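Plate (tableware)

A plate is a broad, mostly flat vessel on which food is served, eaten or displayed. Plates are made in ceramic, glass, metal, wood, plastic and paper, and most are round, though square, oval and many-sided forms are also sold. In everyday English the word covers everything from a small saucer-like side plate to a large serving plate, while the deepest shapes are called bowls and the largest flat ones platters or chargers.

Contents
1 Parts
2 Types
3 Materials
4 Colour
5 History
6 Use for fruit
7 Care and storage
8 See also

Parts

The flat or slightly hollowed middle of a plate is called the well. It is the part that holds the food, and on most plates it is where knife marks appear first. Around it is the shoulder, the curve where the well turns upwards, and beyond that the rim or lip. Some plates have a wide flat rim, which gives the cook a clean border and the diner somewhere to put bones, stones and peel. Others have only a narrow raised edge. These are known as coupe plates, and they offer more usable room for the same overall width.

Underneath, most ceramic plates stand on a foot ring, a low circular ridge. The foot lifts the plate slightly above the table, protects the surface beneath from heat, and gives the fingers a hold when the plate is picked up. On glazed ware the bottom of the foot is usually wiped clean of glaze before firing so that the plate does not stick to the kiln shelf. The bare clay left there can be rough, and cheaper plates may scratch a soft tabletop or the plate stacked below them.

Fine rings are found on the inner surface of many plates. On thrown pottery they are traces of the potter's fingers or tool. On pressed and moulded ware they are part of the mould, and are put there for looks or to make small scratches less obvious.

Types

Dinner plate. The largest plate in an ordinary place setting, used for the main course.

Side plate. A small plate for bread, toast, cake or salad. In British homes it is also the plate most often used for snacks between meals.

Dessert or fruit plate. Close to a side plate in size, and often sold in matching sets with a stand or serving plate. Older fruit plates were commonly painted with fruit or leaves.

Soup plate. A plate with a deep well and a wide rim, used for soup, stew and pasta.

Saucer. A small plate with a dip in the middle to hold a cup.

Charger. A large plate laid beneath the others, which does not normally touch food.

Makers do not agree on exact sizes. A plate sold as a side plate by one firm may be listed as a dessert plate by another, and replacement pieces are best matched by measuring across the rim.

Materials

Earthenware is fired at a fairly low heat and is porous unless glazed. It takes bright colours well but chips easily. Stoneware is fired hotter and is denser and heavier. Porcelain and bone china are harder and thinner, and let some light through when held up to a lamp. Toughened glass is light for its strength and stacks closely, but tends to break into many pieces when it does fail.

Plastic plates are common in nurseries, hospitals, caravans and picnic sets. Melamine, the hardest of the usual plastics, keeps its shape and shine for years but should not be put in a microwave oven. Enamelled steel is popular for camping. Wooden plates, once the normal thing in much of northern Europe, are now used mainly for bread and cheese.

Colour

White has been the usual colour for restaurant plates for most of the modern period. It goes with any food and shows whether a plate is clean. Household plates vary much more. Pale blue, pale green and cream have sold steadily in Britain, partly in plain ranges meant for the kitchen table and partly as backgrounds for printed patterns.

Blue is often said to flatter warm-coloured food, few foods being blue themselves. The designer Sille Baldursdóttir, who drew the Trindudis range of plain coloured plates, chose a pale blue for the fruit and breakfast sizes and kept white for the dinner plate. In her notes on the range she wrote that "an orange looks more orange on blue, and so does an egg". The range was made by Kuipers and ran to 42 pieces, including lids and egg cups.

History

Flat pieces of bread, large leaves, shells and slices of wood were all used to hold food before pottery plates became common, and some of these are still in use. In medieval Europe diners often ate from a trencher, at first a thick slice of stale bread and later a square or round of wood. A wooden trencher sometimes had a small hollow in one corner for salt.

Pewter plates were found in better-off homes from the late Middle Ages. Chinese porcelain reached Europe in growing amounts from the sixteenth century, and potters in the Netherlands, England and elsewhere made tin-glazed copies in blue and white. During the eighteenth century the Staffordshire potteries brought cheap, well-made plates within reach of many more households, and printed decoration replaced much of the hand painting.

Local collections hold large numbers of everyday plates that were never thought valuable. The catalogue of household ware drawn up at Iltar by Paavo Hakala lists 665 plates, of which 90 are classed as fruit or dessert plates. Most have wear in the well, and several have been mended with metal staples.

Use for fruit

Fruit is served on plates either whole or cut. A bowl is better for keeping a quantity of fruit, but a plate suits one or two pieces meant to be eaten soon. The rim stops round fruit from rolling off, and the plate afterwards takes the core, pips and peel. Apples, pears and peaches are often brought to the table whole with a small knife.
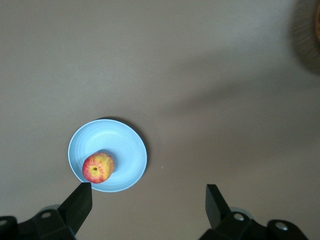
A red and yellow apple on a round, light blue plate with a narrow raised rim.

An apple may be set down on either end. The stalk end has a fairly deep hollow. The opposite end has a shallower one holding the calyx, the dried remains of the flower, and in some varieties the fruit stands steadily on the small bumps around it. Apples with a long stalk or a lopsided shape tend to lean whichever way they are placed.

In formal table settings the fruit plate arrives last, sometimes with a finger bowl. Gaëtan Rolland's handbook for waiting staff, Trutesero, asks for the fruit knife to be laid on the right of the plate with the blade turned inwards, and for whole fruit to be wiped before it is brought in. At home these rules are rarely followed, and the same plate may serve for toast in the morning and an apple in the afternoon.

Cut apple browns within a short time. A little lemon juice slows this down. Fruit juices do not harm a sound glaze, but they can stain crazed earthenware, where the surface is covered in fine cracks.

Care and storage

Most modern glazed plates can be washed in a dishwasher. Hand washing is advised for plates with gold or silver edges, for painted decoration on top of the glaze, and for wood. Grey lines left by cutlery are usually traces of metal and can be removed with a mild cream cleaner.

Plates are normally stacked by size, with the heaviest at the bottom. Felt or paper between them protects the well from the foot ring above. Chipped plates should not be used for food if the chip is on the inner edge.

See also

Bowl
Charger
Fruit bowl
Saucer
Trencher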